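Liltside Computer Reuse Service: Frequently Asked Questions

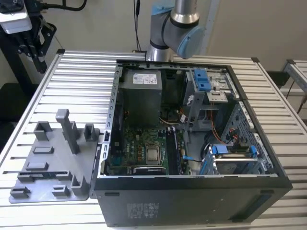
A desktop tower with its side panel removed and the processor visible in its socket.

Which computers do you accept?
We accept desktop towers of any make, complete or with parts missing. Monitors and printers should be taken to the Nerville depot.

Do I need to erase my files first?
You are advised to copy anything you wish to keep. Drives are erased at Liltside before any further work is carried out. If you would prefer to keep your drive, please remove it before handing over the computer.

May I remove other parts?
Yes. Please list them on the donation form. Memory and add-in cards should be placed in anti-static bags if they are to be donated separately.

The processor cooler has been taken off. Will you still accept the computer?
Yes. Please leave the processor in its socket with the retention bracket closed, and do not wipe away old thermal paste.

How should an open case be transported?
Refit the side panel where possible. Otherwise, lay the tower flat with the open side facing upwards and tuck in any trailing cables.

Is there a charge?
Donations are free of charge for households. Organisations bringing more than 60 computers must book in advance with Mahlet Alemayehu at the Keven office.

When does collection resume?
Collections are suspended throughout August and resume on 7th September.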